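The Second Stand at Nollis

The instruments on the Nollis stand were read from a concrete room with one window, and the window faced the wrong way. It had been meant to face the motor. When the stand was turned to send the exhaust over the marsh, the room stayed as it was, so that for eleven years the crew had looked out at a car park while the thing they were testing burned behind them.

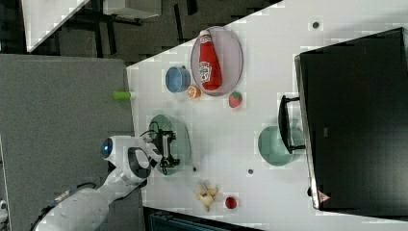
The engineer from Godinho arrived in January with a motor in a wooden crate and a letter saying she was to have the use of the stand until it was fired. She was given a bunk, a locker and a pair of ear defenders that had been mended with tape. The stand chief showed her round. He was near retirement and spoke mainly in part numbers.

"Load cell's new," he said. "Everything else is older than you."

The first attempt was put off for wind. The second was put off because a fishing boat had come inside the line and would not answer its radio. On the third the count went down to 11 and stopped. A pressure reading had jumped and come back, too quickly for anyone to be sure of it. The chief took his hand off the key.

"We could go again," the engineer said. "It's reading normally."

"It is now."

They waited for the motor to be made safe and walked out to it. The path was 266 metres of duckboard over mud, and she had her hands in her sleeves the whole way. The fault was in a connector. There was a green bloom on two of the pins, the sort the sea air left on everything at Nollis. The chief cleaned them and put the plug back, then took it out again and said he wanted a new one.

The new one had to come from Ondus, on the mainland. It took nine days. The engineer rang her office each morning from the phone in the corridor and told them the same thing. In the afternoons she went through the old firing books, which were kept on a shelf over the heater and had gone brown along the top. Every firing had a line. Number, motor, weight, burn time, remarks. The remarks were mostly the word "good". Beside number 939 somebody had written "Dondivlow" and nothing else, not even a burn time.

She asked the chief about it over supper.

"That was the one before they turned the stand," he said. He went on eating for a bit. "Dondivlow was the farm up the hill. There's no farm now."

"Was anyone in it?"

"They were at a wedding. All of them. Even the dog had gone." He moved his plate to one side. "A reading jumped and came back. We went again."

She didn't ask who had been holding the key.

The part came over on the supply boat in a padded envelope addressed to the wrong building. The chief fitted it himself, kneeling on a folded sack, and she held the torch. They fired the next morning at low tide. In the room there was a thump through the floor, then a long steady noise that got into the teeth. The pens went up together and stayed level. Out of the window a gull stood on the bonnet of the chief's car and did not move. The burn lasted 55 seconds, which was what she had said it would last, and then the pens came down.

Afterwards they had to wait for the smoke to clear. The chief filled in the book. He wrote the number and the motor and the weight, and asked her for the burn time although he had it in front of him.

"Remarks?" he said.

"Whatever you usually put."

He wrote "good", and under it, smaller, "new connector". Then he blotted the page and put the book back over the heater, and she went to see about her crate.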